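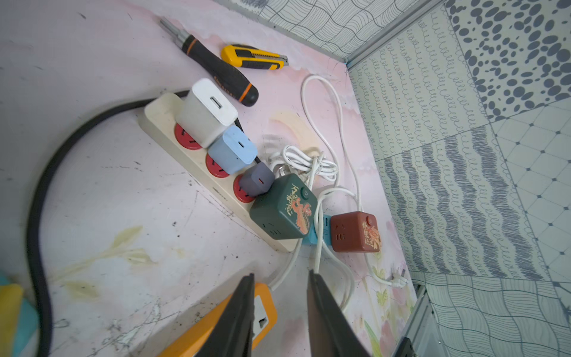 Chargers, a cream power strip and a few cube sockets on the pink table at the Grurnden reading room.

If you've been down to the Grurnden reading room since the start of October, you've probably noticed that the big pink table by the window has turned into charger central. I went over around lunchtime to drop off a bag of my own old plugs (guilty – I had a whole drawer of them) and ended up staying most of the afternoon.

The charger swap is Marwa Tawfik's idea. She runs the front desk, and she got tired of people asking to borrow a cable and then finding out that the one in the lost-and-found box didn't fit their phone. So she put out a sign asking for anything with a plug on it. Two weeks later she had 51 bags of stuff in the back office and no room for her chair!

What I love is how good-looking some of it is. I was expecting a pile of gray bricks, and there was plenty of that, but then there's a dark green cube socket with an orange-and-gold dragon on it and Chinese calligraphy running down the side. A reddish-brown one has gold characters and a gold flower design, with a round red power button on top. I've never once in my life wanted to put a power outlet on a shelf where people could see it, and now I do. Asmaa El-Sayed had her eye on the green one too, so we'll see who gets there first on swap day.

The cream power strip with the red sockets has a job to do while the sorting goes on. It's for the USB chargers, and when I was there it had a white one, a light blue one and a dark grayish-purple one sitting in a row. I told Marwa it looked like a box of candy and she told me to go untangle something.

So I did. Untangling is most of the work, to be fair. Cables get coiled, tied and put with others of the same kind, and anything with a cracked case or a bare wire goes straight into the recycling bin. Reynaldo Enriquez, a retired electrician from Sqalli Street, is checking every power strip and socket before it goes out. He's strict about it. He turned down an extension cord of mine that I'd been using for years behind the TV, and I got a short talk about that which I won't repeat.

The pink table, by the way, is the same one from the kids' craft corner, faint flowers and leaves and all. It has picked up a lot of black scuffs over the years. Hajar Lahlou wants to cover it with something before the swap. I say leave it alone – it's a nice old table and it makes the colors pop.

Swap day itself is later this month, from 10 in the morning until 2. You bring something, you take something, and if you have nothing to bring you can still take one item. There's no charge, though there will be a jar out for the roof fund, which stands at $3,676 so far. Marwa is hoping to get it up near $5,000 by winter.

They could still use small boxes with lids and more twist ties. Please no laptop batteries and nothing that's been in a flood. Drop-offs are at the front desk any time the reading room is open, and if Marwa isn't there, just ask for Shaimaa Tahiri.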